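Tollico Community Help
Home and Craft > Artificial flowers

Fabric roses dusty and fraying after storage, can they be saved?

Posted by Rosemarie Ruppert
October 6, 2020

I have a tub of artificial flowers that I used for table arrangements at our hall. Most are single red roses on green plastic stems, plus a few pale blue hydrangea heads and some loose sprigs of leaves. They were in the shed for a couple of years and the colour has gone a bit dull with dust. A few of the roses have petals starting to fray along the edge.

I need them for a dinner in November. It will be white tablecloths, one low arrangement per table, and I have 6 tables to do. I would like to reuse what I have. The stems are too long for low vases and I don't own proper wire cutters.

So, what is the best way to clean cloth petals without the dye running, can the fraying be fixed, and how short should I cut the stems? I also can't decide whether to mix the blue in with the red or keep them on separate tables.

stuvance_shed
Marked helpful by 3 members

Start dry. Put the flowers in a pillowcase with half a cup of salt, stems sticking out the top, hold it closed and shake it gently for a minute. Do it outside. Tip them out and knock the salt off. For anything left between the petals I use a soft make-up brush, working from the middle of the bloom outwards.

If they still look grey, test one petal underneath with a damp white cloth. Red is the worst colour for running. If the cloth comes up pink, stop there and stay with the dry method. If it stays clean, wipe each petal with cool water and a drop of dish soap, then stand the roses in a jar until they are dry. Do not use a hair dryer on hot. The petals are often glued at the base and the glue lets go.

For fraying, trim the loose threads with small sharp scissors. Don't pull them. Then run a tiny bit of clear fray glue along the edge with a toothpick. It dries stiff, so keep it off the rest of the petal. I have used the Serden one and a no-name one from the discount shop and couldn't tell the difference.

On the stems, lay everything out in a row on a white table before you cut anything. You will see which blooms have gone flat and which colours sit well together. I'd mix them. A few reds with a couple of blues is enough for a low vase, with the leaves pushed in around the rim.
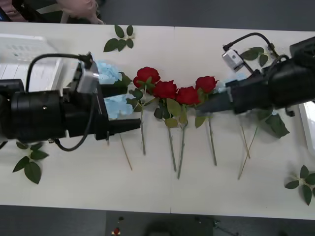
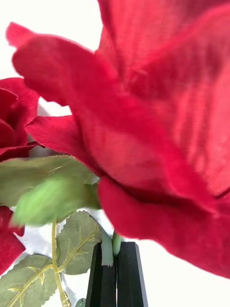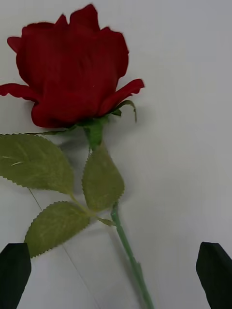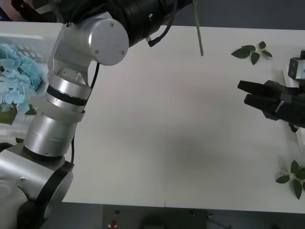
Cut less than you think you need to. Hold the stem against the outside of the vase, mark it with a pen and leave an extra finger's width. There is usually wire inside the plastic, so kitchen scissors won't do it and you'll wreck them. Borrow side cutters. If you can't, bend the stem back and forth at the mark until it snaps, then file the end so it doesn't scratch the glass. You can also just bend the bottom of the stem up into a hook and not cut at all, and then you still have long stems for another time.

For storage afterwards, use a cardboard box with tissue between the layers, and keep it inside the house. Plastic tubs in a shed sweat over summer.

Prydderch744

just buy new ones, they are cheap. I did 400 for my sister's wedding and chucked the lot after

gumnut_lane

I wouldn't use salt if yours have glitter or fake dewdrops on them, it takes them off. Otherwise it works. A can of compressed air is good too if you have one in the house for the computer, but hold it well back or it bends the petals.

Steam is worth trying for the squashed ones. Hold the bloom over the kettle for a few seconds, not touching the spout, and shape the petals with your fingers while they're soft. Try your worst rose first. I have no idea about hydrangeas, the petals on mine fell off when I tried it.

Rosemarie Ruppert

Thanks. I tested one rose and the cloth came up pink, so it's salt and the brush for me. I'll hook the stems and leave the cutters alone. Does the salt need to be coarse, or is ordinary table salt all right?

stuvance_shed

Table salt is fine. Coarse is a bit easier to shake out at the end.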